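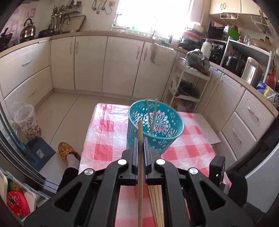
Chopsticks into a basket — are we there yet or not

tworku_bench
Been going back and forth with my brother in law about this since March. He says home robots are two years out. I say show me one that can put away chopsticks in a normal kitchen, one at a time, off a pile on the table, into a basket, and not knock the basket over. Thoughts?

skeltard_fan
Two years is optimistic but picking up a stick is solved. Parallel jaws, soft pads, done. Our shop arm does dowels all shift.

tworku_bench
Dowels in a fixture tho. Same spacing every time?

skeltard_fan
Yeah ok, in a tray. Still counts.

Usman Khattak
Doesn't count. Sticks lying flat in a bundle are a pain. Go for one, get two, or the jaws hit the table before they close. Then you have to turn it upright and clear the rim. I ran 200 tries on a used Okeke arm in my garage, pens into a mug. 34 misses. Most were two pens at once.

onul_6
34 out of 200 is pretty good?? my kids are worse

Usman Khattak
Your kids pick the pen back up off the floor. Mine just kept going with an empty hand.

plainjane
Who needs this. I grab the whole handful and drop it in, takes 6 seconds. Why would I pay for one at a time

tworku_bench
Because the handful is harder for the machine. One at a time is the easy version, thats kind of my point.

skeltard_fan
Disagree. A bigger hand takes the whole bunch no problem. Everybody picks the hard way to do it and then says robots cant.

Usman Khattak
Bigger hand, fine, now get it in between the ones already standing in the basket. They lean every which way. Shiny checkered tablecloth, cutout basket, window light behind — cameras hate all of that.

onul_6
that part I believe. the Pletenent vacuum at my moms still thinks the black rug is a cliff

plainjane
lol same

skeltard_fan
Vacuum isn't an arm. Anyway the new stuff learns from people doing the job by hand, so lighting matters less than it used to.

Usman Khattak
Less, sure. Still want to see it in a kitchen it hasnt seen before. Guy I work with at Onulbridge logged 1,572 grabs in one room, moved the table by the window and it fell apart.

tworku_bench
Ok so I'm telling my brother in law no. Will report back if he buys one.

skeltard_fan
Tell him maybe. For dowels, yes.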